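Dusier to Move Rental Listings to Single Floor Area Standard

Property listing firm Dusier will require landlords to state floor area by one measurement method from September, ending a system in which three methods were accepted side by side.

Under the new rule, area is measured to the inside face of the finished walls. Balconies, unheated storage and any space with a ceiling lower than 5 feet are excluded. Closets and interior hallways count in full.

The company reviewed 578 active listings in the Tolludano district before drafting the rule. In 170 of them the stated area could not be matched to the floor plan supplied with the listing. Most of the differences came from balconies and from measurements taken to the outer wall.

"The numbers were not false, they were measured to different lines," said Inese Adomaitis, who led the review. "A tenant comparing two apartments had no way to see that."

Living rooms must now be listed with length and width as well as area.

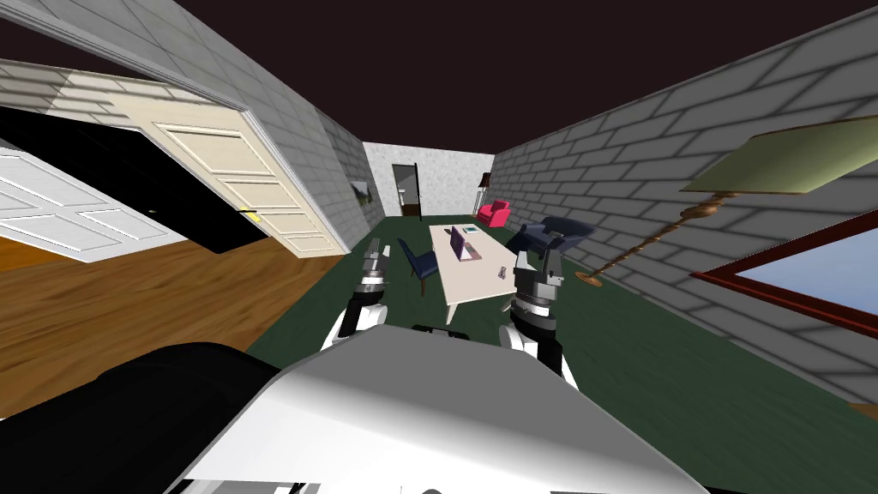 Open-plan units are to be entered as one room, with the kitchen portion given separately where a change in flooring or a counter marks the boundary.

Landlords with existing listings have 9 weeks to submit corrected figures. Listings not updated by then will stay online without a stated area and will not appear in searches filtered by size.

Jaanus Lūse, who manages rentals at Rimkutė, said his office would remeasure its older units first. Work starts Monday.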